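The wrist cable had been annoying me for weeks before I did anything about it. Every time the arm rolled past a certain point you could hear it, a sort of dry creak, like somebody sitting down in a wicker chair, and then the gripper would drop off the bus and we'd get the red light and everybody would look at me. I look after the arm. I never exactly volunteered, I just happened to be the one who owned the right hex keys, and in our lab that seems to be how jobs are given out.

So on Saturday I went in with a flask and a bag of cable clips and told myself I'd be home by lunch. (I was not home by lunch.)

Some background for anyone who hasn't read the older posts. We have one arm on one table at the Sarside building, and it does tabletop picking and placing, mostly small stationery, because stationery is cheap and comes in awkward shapes. The hand on the end is a multi-fingered one and it's lovely when it behaves. It gets its power and its signals down a cable from the back of the wrist, and whoever fitted that cable first time round had tied it flat against the forearm, very neat, very tidy, with no slack in it at all. It looked great in the photos for the Herolby visit. It was also being tugged every single time the wrist turned.

I started by jogging the wrist slowly from one end of its travel to the other with the power limit turned right down and my finger and thumb on the cable. I'd recommend this to anyone, you learn far more from your fingers than from the log. There was a spot where it went tight as a guitar string, then it eased off, then it went tight again near the far end. The first of those was almost exactly where we'd been losing the hand. The log had 583 dropouts in it since the last time I cleared it, and I'd been blaming the connector for nearly all of them. Sorry, connector.

Off came the old ties. I cut them with the flush cutters and fished the bits out of the joint gap with tweezers, and please do count your bits if you do this, because I was one short and spent a silly amount of time on my knees with a torch before I found it stuck to my sleeve. Then I unplugged the hand and had a proper look at the plug under the bench magnifier. No bent pins, a bit of grey fluff. I cleaned it with contact cleaner and left it while I had my tea.

The screws at the wrist were the next thing. I do these every time the hand comes off, and I had a small sulk about it, because one of them was looser than it should have been and I know perfectly well I didn't use the torque driver last time. I used it this time. I put a dab of the removable threadlocker on each and went round them crosswise, then round again.

For the cable itself I'd been reading up on how Lieselotte Harms does hers. She runs the cell over at Lendau and has far more hours on her arm than we do, and her rule is to fix the cable at the two ends and leave the middle alone. Let it make its own loop. It looks untidy — my inner neat person really did not enjoy it — but the loop takes up the turning and nothing gets pulled. I tried it short, then long, then somewhere in between. Too short and it still went tight at the far end. Too long and it sagged and caught the edge of the table when the arm came in low, which made a noise I'd rather not hear again. What I settled on stands off the wrist by a hand's width or so at its widest, and I put a strip of tape on the forearm side to mark where the clip goes, so the next person can find it even if the next person is me in six months with no memory of any of it.

Then came the bit I like best, which is putting the table back and seeing if it works. The plate has to go in the same place each time or the pick positions are off, and I do it with a card template that I cut out of a cereal box. I started with the two things that have always given us trouble together, the glue stick and the marker, laid side by side so the fingers have to get in close.

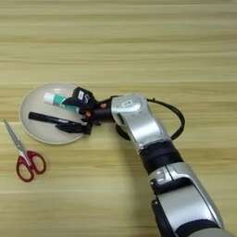 Sarside Tabletop Arm Group

I took that one during the first test set, with the new loop in. You can see how far it comes out over the table behind the wrist, and how much room there is now before it goes back to the forearm. The low finger is flat alongside the marker, and that angle matters a lot to us, because it has the wrist bent toward the plate and it's just the sort of pose where the old cable used to complain.

I ran 30 picks on the pair with no changes in between and the hand stayed on the bus for every one of them. I didn't get 30 good picks, mind you! The marker rolled on a few and had to be set back by hand, and on one the fingers closed on nothing at all because I'd nudged the plate with my elbow. But those are ordinary problems and I can live with ordinary problems. What I wanted was no dropouts, and I got no dropouts, and I may have done a little dance by the tool trolley.

After that I got cocky and put the speed up to what we'd normally use, and it was still fine, except that the loop wobbles. It's a slow, lazy sort of wobble at the end of each move and it settles fast enough. I don't think it touches anything. I'm going to watch it for a fortnight before I decide whether it wants a bit of spiral wrap to stiffen it up. If anybody has used the split fabric sleeve instead, I'd love to hear how it wears, as the spiral stuff we had on the previous arm went brittle and shed little white curls all over the table.

I also redid the zero on the fingers while I was there. It's in the notes as a job for every time the hand comes off, and I'll admit I've skipped it before when it looked all right. One finger was a tiny bit out. Not enough to see, but when I closed the hand on a strip of paper I could pull the paper out from one side and not the other, and that's the test Tamošiūnaitė taught me when I first started here (surname only, everyone calls her that, it's practically a title). Re-zeroed, tried the paper again, gripped evenly both sides. Happy.

What I'd do differently: I'd take a picture of the old cable route before cutting it all off. I had to work out from memory which side of the clip the plug tail went, and I got it wrong the first time and had to undo the lot. I'd also bring proper lunch. There's a vending machine on the ground floor and it ate my pound.

Stuff I used, because somebody always asks in the comments:

Flush cutters, tweezers, small torch
Torque driver with the short hex bits
Removable threadlocker
Contact cleaner and lint-free swabs
Rubber-lined clips, 12 in the bag, and I used two
Tape for marking the clip position
Strip of ordinary printer paper for the finger test

The whole thing took most of the day and I reckon a sensible person could do it in a morning. The maintenance sheet on the side of the cabinet is up to date now as well. I'm on line 53, so we'll be needing a new sheet before long, and I want to add a column for whether the zero was checked, yes or no, so that I can't fudge it.

Next on the list is the table. It has developed a very slight rock at one corner and I've been pretending it's the floor. I've got some adjustable feet on order and I'll write that up when they come, along with how the cable's getting on.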